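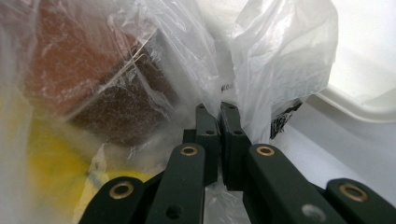
Itcombe Bags

README, last changed Sunday, August 30, 2020

Contents

What is in the set
How the bags were packed
Folder layout
Columns in items.csv
Labels
Splits
Known problems
Terms of use

What is in the set

Itcombe Bags is a set of still pictures of household goods inside plastic bags. It covers groceries, cleaning supplies, small toys, and things from a bathroom cabinet. There are 3550 pictures, all in color, all taken indoors. Each one comes with a row in items.csv saying what was put in the bag, what kind of bag it was, and how much of the contents can be made out through the plastic.

The set was put together at Nistov for work on sorting and unpacking shopping. Most of our earlier pictures showed goods on a bare shelf or counter, and labels learned from those were poor once the same goods were in a bag. Thin plastic hides printing first, then edges, then color. A brown block behind wrinkled film could be a sponge or a piece of cake, and people who label pictures split on that kind of thing more often than we expected. The labels here keep that doubt in place.

How the bags were packed

Packing was done in 13 sessions. Goods were drawn from a shared shelf list (shelf_list.txt) and put into a bag in the order drawn. Heavy goods were not moved to the bottom. Bags were left open at the top unless the row says tied.

Four kinds of bag were used:

thin_clear: produce roll bags
thin_white: translucent white film, no print
handle: shop carrier bags with handles
zip: freezer bags with a zip strip

No bag was smoothed out before a picture was taken. Torn bags were replaced between sessions, but a small tear that opened during a session was left alone and noted in the remarks column.

Food was kept in its wrapper with the exception of bread, cake, and whole fruit. Raw meat and fish were not used. Glass was left out after the second session.

Folder layout

pictures/ has one subfolder per session, s01 to s13
items.csv has one row per picture
shelf_list.txt is the list of goods, one per line
votes.csv has the raw answers from the labelers
splits/ has train.txt, val.txt and test.txt
LICENSE.txt

File names inside a session folder are numbered in the order taken. Gaps in the numbering are pictures that were dropped for blur so bad that no one could label them. Ordinary blur was kept.

Columns in items.csv

pic: path to the picture, relative to the top folder
session: s01 to s13
bag: one of the kinds listed above
tied: yes or no
packed: goods put in the bag, separated by semicolons
seen: goods the labelers could make out, separated by semicolons
cover: 0 to 5, see below
remarks: free text, often empty

The packed and seen columns will differ in many rows. If you are training on what can be seen, use seen. The packed column comes from the packing sheet and includes goods that are fully hidden behind something else.

Labels

Every picture went to five labelers who had no access to the packing sheet. They were asked to name each thing in the bag in everyday words, or to give its color and shape if they could not name it. "Yellow thing" is an allowed answer and there are plenty of them. A name goes into the seen column when at least 4 of the labelers gave it or a close match. When they did not agree, the more general word is used, so a disputed sponge becomes "block" with its color in front.

The cover score says how much the plastic gets in the way:

0: no plastic in front of the goods
1: one smooth layer, print can be read
2: one wrinkled layer, large print can be read
3: wrinkled, no print can be read, shapes clear
4: folds or several layers, shapes soft, color still usable
5: only light and dark patches

Scores are the median of the five answers.

Splits

Splits are by session. No session appears in more than one split, but the same goods can turn up in all three, so the test split does not measure how well you do on goods never seen before. If you need that, make your own split from shelf_list.txt.

Known problems

Bright light on bunched film washes out parts of many pictures. This is worst in s04 and s05, which were done next to a window in February.

White bags are overrepresented. The roll bags ran short and we used what was in the drawer.

The spelling of some goods is not consistent ("dish cloth" and "dishcloth" both occur). The votes file has been left as typed.

In s09 the tied column was not filled in. It reads no throughout and should be treated as unknown.

Sponges come in brown, yellow, and green only. Do not read anything into the color balance.

Terms of use

Free for research and teaching. Please do not repost single session folders without this file. Clusik and Huamán, the two smaller sets that use the same shelf list, have terms of their own, and a merged copy must carry all three license files.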